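3.2 Recogida del polvo doméstico

Muestras de 447 viviendas, todas en el barrio de Drotow, campaña de julio. Se pidió a cada hogar no limpiar estantes durante cuatro semanas. El cuestionario (hábitos, mascotas, ventanas) dio 1,911 respuestas válidas, ya depuradas. Fracción fina separada por tamizado, pesada en seco; el resto, archivado en Melten.

La recogida con plumero de microfibra recupera menos masa que el aspirado con filtro, pero altera menos la superficie. Util en baldas de madera (Fig. 4).
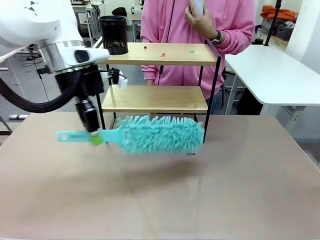
Johannes Mathebula

Fig. 4. Plumero turquesa de felpilla junto a una estantería de madera de dos baldas.

Las fibras se sacudieron en bolsa cerrada, con blanco de campo por cada lote. Pérdidas por electricidad estática: no cuantificadas. El protocolo sigue a Van Wyk salvo en el secado, que aquí fue mas corto. Metales y ftalatos, en la sección 4. Dos lotes repetidos por error de etiquetado, sin efecto en las medianas.

Utilizamos cookies propias y de terceros para mejorar su experiencia. Aceptar | Configurar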